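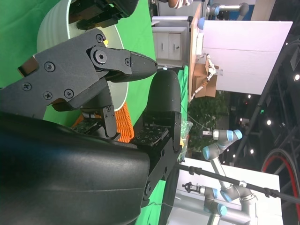 黑色夹爪近景，两个指尖之间留着一道窄缝

Berneck Zaloria 插电混动旅行版：开了3个月的一点心里话
2021年8月16日

先说明一下，我不是专业试车的，家里这台Zaloria是自己掏钱买的，开到现在刚好3个月。之前在这里写过一小段提车感受，后来陆续有朋友留言问电耗怎么样、后排坐着舒不舒服、值不值得等现车，一条一条回总觉得说不清楚，干脆泡壶茶，坐下来好好写一篇。内容有点长，您慢慢看，着急的朋友可以直接跳到后面讲毛病的那一段。

我们家原来开的是一台老汽油轿车，陪了我们很多年，感情是真有的，可每次去郊外看老人，后备厢都塞得像搬家一样。所以换车的时候就想要一台旅行车，最好平时上下班能用电，长途又不用到处找充电桩。看了一圈下来，符合条件的其实没几台，Zaloria算是最顺眼的一台。车身线条很干净，侧面没有那么多折来折去的筋，停在楼下我还会忍不住回头看一眼（别笑我）。

平时城里用车基本都是纯电。官方标的纯电续航是90公里，天气暖和、路上不太堵的时候，我开得温柔一点，离这个数差不了多少；七月最热那阵子空调从早吹到晚，掉得就明显快了，不过应付上下班加上接孩子还是绰绰有余。起步很轻，踩下去就走，没有老车那种憋一下再窜出去的感觉，我爱人原来容易晕车，现在坐副驾驶都能低头看手机了，这一点让我特别高兴！

长途我跑过一趟300多公里的，去海边。电用完以后发动机介入，大部分时候感觉不太出来，只有上长坡的时候声音会突然大起来，嗡嗡的，音乐开小了就能听见。油耗比我想的要低，具体数字就不写了，每个人的路况和脚法差太多，写出来反倒容易误导人。高速上的车很稳，方向盘有一点分量，并线的时候心里踏实。 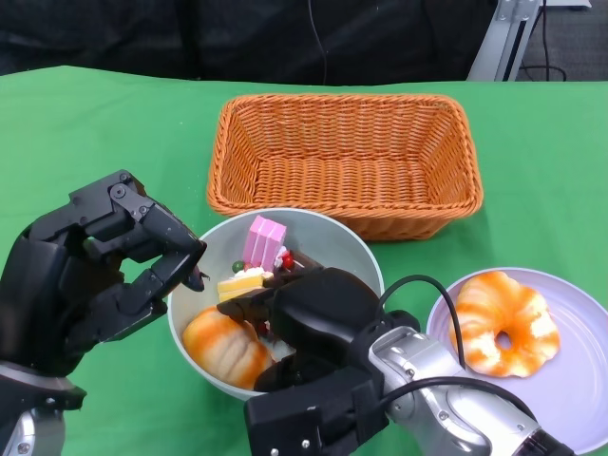 绿色桌布上的编织篮、浅灰色的碗和一盘玩具甜甜圈

再讲讲空间。后备厢是我最满意的地方，地台低，开口又方正，婴儿车不用拆轮子就能推进去，旁边还放得下两个行李箱。后排腿部很宽裕，只是中间的地板有一块鼓包，坐三个大人的话，中间那位要委屈一下。座椅偏硬，刚提车那几天我还嘀咕过，跑完长途腰没酸，才慢慢觉出它的好来。

轮胎和底盘我想多啰嗦几句。我选的是19英寸的轮毂，好看是真好看，可过减速带的时候后轮会“咚”一下，后排的人感觉更明显。如果让我重新选，我大概会老老实实选小一号的，省下来的钱拿去换一套好点的脚垫。另外大轮毂停路边特别容易蹭，我右前轮已经有一道印子了，看一次心疼一次。

毛病当然也有。中控屏反应慢半拍，冷车刚启动时点导航，要等它转几圈才出来；空调的常用功能藏在二级菜单里，开车的时候找起来真的不方便，我现在都是出发前先调好。充电口在左后方，我们小区的车位偏偏要车头朝里停，线得从车尾绕一圈。随车的充电线又有点短，后来我另外买了一根Brovska的，线身软，冬天会不会变硬还不知道，收线的袋子倒是做得挺结实。

还有一个小地方说一下，手机App里可以预约充电，我设的是半夜开始，早上下楼就满了。中间失灵过一次，早上起来一看一点没充，重新登录以后就正常了，之后没再犯。客服态度很好，电话里陪我一步步查，就是等接通的时间长了点。

如果您跟我们家差不多，平时在城里跑，家里或者单位能装充电桩，隔三差五又要带着一大家子出门，这台车值得去店里坐一坐，最好把老人孩子都带上，让他们坐坐后排再决定。要是没有固定的地方充电，我就不太建议了，天天当油车开，多花的那部分钱有点可惜。

试驾的时候记得挑一段有减速带的路，再上个坡听听发动机的声音。等过了冬天，我再来补一段低温下的续航情况，大家有想知道的也可以在下面留言，我看到都会回。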